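### 3.2 进水硬度与除垢周期

Lernusberg 市的自来水取自石灰岩含水层，总硬度季节性波动明显，3 月融雪期最低，夏末回升。既有文献多以电热水壶和中央锅炉为对象，对小容量、间歇加热的饮水及咖啡设备涉及较少。本节分析办公场所用水点的结垢情况，有效记录共 287 条，分属 Prarneo 与 Stader 两处园区。两处园区由同一水厂供水，但 Stader 的入户管段较长，夜间滞留时间相应增加。

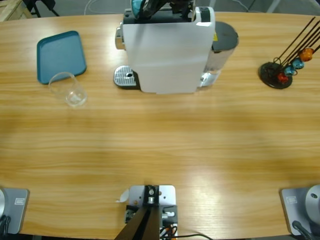
Genivaldo Mendonça 对上述取样方案提出异议，认为晨间首次放水含有管网滞留成分，若与日间水样合并，钙离子浓度的方差会被高估，建议分层处理。本文采纳该意见，将首次放水样单列，其余样本按时段归并。归并后 Prarneo 园区的组内方差下降，Stader 园区变化不大。

各用水点除垢操作由使用者自行登记，登记项包括日期、除垢剂类型和处理时长。缺项记录予以剔除，不作插补。 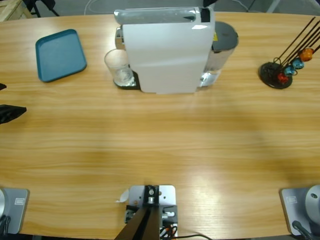
### 3.3 结垢速率估计

沉积量采用称重法测定，以柠檬酸溶液溶出后滴定校核，两种方法的结果相差不超过 2%。加热元件表面温度无法直接测得，以出水温度代替，由此引入的系统偏差在 4.1 节讨论。
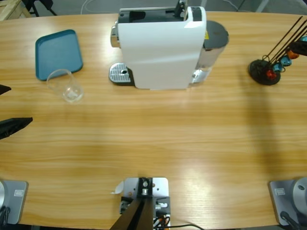 图 2　胶囊咖啡机，机身右侧为水箱

回归结果显示，结垢速率与碳酸盐硬度呈正相关，与日均加热次数的关系较弱。连续使用 49 天后，未经软化的用水点沉积量增长趋缓，Meléndez 模型在该区间偏高。将模型中的附着系数改为随层厚递减后，残差的趋势性基本消失。

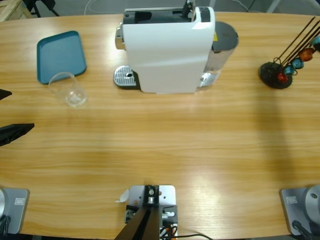 软化组共 27 个用水点，离子交换滤芯失效前沉积量接近检出限，失效后迅速上升，且上升起点早于滤芯标称寿命。两园区的先后次序一致，但 Stader 园区的离散程度更大，可能与滤芯批次有关，现有数据不足以区分批次与滞留时间的影响。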